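Suture Club FAQ
Surgical Robotics Student Group at Tramum
Last updated 9/15/18

Hi! I'm Harpreet Beaulieu, and I run the Saturday bench sessions. I get the same emails every fall, so I finally typed up my answers in one place. If yours isn't in here, write to me and I'll probably add it (the parking question got in that way).

What do you do at the sessions?

Mostly we sew. We have a two-arm surgical robot on the bench, a curved practice pad with a cut in it, and a lot of black thread. You drive the instruments from the console and close the cut, one knot at a time. The other half of the club is on the software side, which means logging what the arms do and trying to get the robot to handle small pieces of the job by itself. You can do one or both. I started on software and now I can't stay away from the console.

Do I need to be pre-med? Or an engineer?

Neither. We have both, plus a couple of people from theater tech who tie better knots than I do. If you can sit still and take a bit of teasing about your first stitch, you're in.

I've never sutured anything. Will I be lost?

For a week or two, sure! Everybody starts by hand, with a regular needle holder and forceps at the side table, before they touch the console. You do the basic knot until you can do it while talking. Then you move over to the robot and discover that your hands have forgotten everything, and you start again. Plan on three sessions by hand and then your first console slot.

How long is a console slot?

25 minutes for new people and 70 once you've passed the knot check. The long slots sound like a lot, but they go by so fast. Please show up early, because the next person will be standing there holding their coffee (outside the yellow tape, please, we've had words about this).

What's the knot check?

You put in a row of interrupted stitches, evenly spaced, with the tails trimmed, and one of the section leads tugs on each one. If they hold, you pass. If one slips, you get some pointers and come back the next Saturday. I failed mine twice, so don't worry about it.

What does the work look like up close?

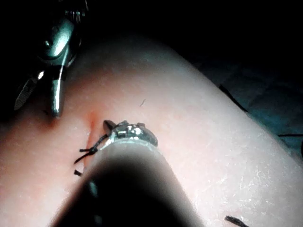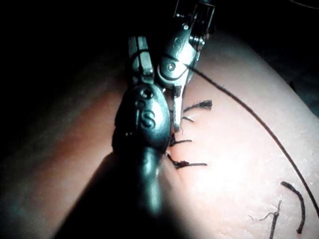
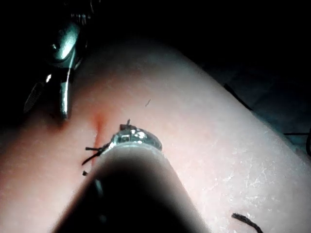
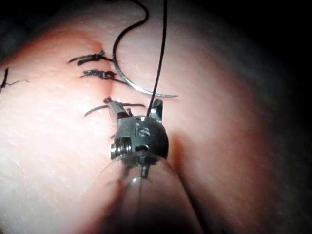
Stitching on the curved pad, Saturday bench session. The needle is in the last photo.

Why is the pad curved?

A flat pad is easier, and we do have some for the hand table. On a curved one the surface drops away on both sides, so the angle you need for the needle keeps changing as you work along the cut. It also means you can't just learn one wrist motion and repeat it. People complain about the curve for a month and then find the flat ones boring.

Can I get a close look at how the thread is handled?

Yes, come watch somebody's slot. What most new people want to know is how you keep the thread from wandering off. My answer is to keep a little tension on it and always know where your short end is. There's no sense of touch through our console, so you learn to judge the pull by looking at the thread and at the pad next to it. If the skin starts to pucker, ease up!

What about all the little thread ends?

Cut the tails short enough that they don't tangle with the next stitch and long enough that the knot can't work loose. When your slot is over, pick up your scraps with the tweezers in the blue cup and drop them in the jar. Needles go in the sharps box, always, even the bent ones, even if you're coming right back.

Are the pads reused?

Until they give up. We snip the old stitches out and sew the same cut again, and when the edges get too chewed up we make a new cut somewhere else. Please ask before you cut a pad. I mean it. There's a marker on the shelf, so draw your line first and show a lead.

What does the software group work on this year?

Two projects. Menzies is our logging tool, which lines up the arm positions with the video so you can go back and see where a stitch went wrong. Kodach is the one everybody asks about, and it's our try at having the robot do a needle handoff from one arm to the other. It's slow and a bit shy right now. If you know some Python you can help with either one, and if you don't, we have a beginner evening in January.

Is there a competition?

There's the Flandero Student Challenge every spring. Teams close a cut on a pad they haven't seen before and get scored on spacing, knot strength and time. We send one team of four. You don't have to try out to be a member, and plenty of our regulars never do.

What does it cost?

Dues are $20 a semester, and that covers thread, needles and your share of the pads. The challenge team has extra travel costs. Last year it came to $385 a person before fundraising, and the bake sale knocked a nice chunk off that. If money is tight, talk to me privately and we'll sort it out.

Can I bring a friend?

One guest per session, and they stay on the chairs side of the tape. Guests can try the hand table if there's room. Closed-toe shoes for everybody, please, guests included.

I missed the first meeting. Is it too late?

Nope! We take new people all semester. Email me, tell me which side you're interested in, and I'll put you on the list for the hand table.

Where do I park?

The lot behind the gym is free on weekends. Use the side door and knock loudly, since the front one is locked and we can't hear the bell over the fans.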